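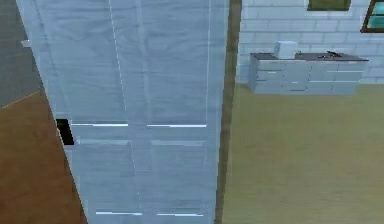

Switching a small taproom from lager to ales, has anyone done it?

Posted by Rochelle Brunton, Monday, May 3, 2021

Hi all, long-time reader, first time posting. I run a small neighborhood bar in Tomoana with my brother-in-law and we have 7 draft lines. Right now 4 of them are lagers, and three of those taste pretty much the same to me (please don't tell my brother-in-law I wrote that). The other three are a pale ale, a stout, and whatever cider the distributor talks me into.

Back in February we swapped one of the lagers for a brown ale from Kureck, just to see. The first keg went faster than I expected! Then the second one sat there forever and I ended up pouring the last of it down the drain, which hurt. So now I don't know if the first keg was people being curious or if the second was just a slow stretch. We had bad weather and a couple of nights when hardly anyone came in.

My distributor rep at Pakley is pushing me to go to two lagers and five ales and says that's where everything is heading. Maybe so, but he doesn't have to look my regulars in the eye. A good number of them have ordered the same light lager for years and I'd like them to keep coming.

So what would you do? Would you drop a lager line or two for good, or keep one line that rotates and leave the rest alone? Also, do I need to worry about line cleaning more if I go back and forth between styles? I've been doing it every two weeks. Our biggest kegs are half barrels and I'm wondering if that's part of my problem.

Thanks for reading all this, I know it got long.

hopyard_dan

Your last sentence before the thank-you is the whole thing, I think. Quit buying the ale in half barrels. Get sixtels. You pay more per ounce and it stings a little when you see the invoice, but you'll stop dumping beer, and dumped beer is the most expensive kind there is. I had a place with fewer seats than yours probably has, and I couldn't get through a half barrel of anything dark unless it was freezing outside.

On the lines, I'd go down to three lagers and see how the summer goes. I wouldn't touch anything else before fall. You picked up the brown ale at the tail end of winter, and by the time the second keg was on, people were already thinking about sitting outside with something cold and light. I don't read much into one good keg and one bad one. Give me a few months of the same line and then I'd have an opinion — and write down the day you tap each keg and the day it kicks. I used a piece of masking tape on the cooler wall and it worked better than the fancy software we paid for.

About your rep, mine told me the same stuff every year, only the style changed. He's a nice guy and he gets paid on what he moves. Ask him for samples and a smaller keg size and see how fast the big trend talk dies down.

Two weeks is fine for cleaning. I'd flush any time you change from cider or a stout to something light, and swap the faucet parts while you're at it. Cider hangs around in a line forever. Had a customer send back a pilsner once that tasted like apple candy, and she was right!

marge_at_the_rail

just keep the light lager. whatever else you do. we took ours off for a month and i still hear about it

Wivard Pete

I went the other way from Dan, so take this for what it's worth. We cut to two lagers all at once and it worked out okay, but we had a few things going for us. There's a college nearby and the crowd was already asking for IPAs, and we kept the cheap lager in cans so the regulars could still have their beer. Some of them grumbled about cans for a week or two and then forgot about it. One guy brought in his own glass, which, sure, fine with me.

If you have cooler space for cans I'd really think about that. It frees up a line, they keep a lot longer than an open keg, and you aren't forcing an ale on someone who doesn't want one. We ordered 96 cans the first time and I was nervous about it, but they were gone before the next delivery.

What didn't work for us was pricing. I put the ales at what I thought was a fair markup and people who were used to lager prices just looked at the board and ordered the lager. We ended up doing a smaller pour for the stronger stuff, ten ounces, so the number on the board was closer to what they were used to paying. That helped more than any tasting night we ran (and we spent 800 dollars on glassware for tasting nights, half of which walked out the door).

Also talk to your bartenders. If they don't like the brown ale they won't suggest it, and if nobody behind the bar suggests it, a new beer will sit. Pour them each a short one before the shift when you tap something new. Ours got pretty into it after that, and one of them now picks the rotating keg herself.

Good luck, and let us know what your brother-in-law says!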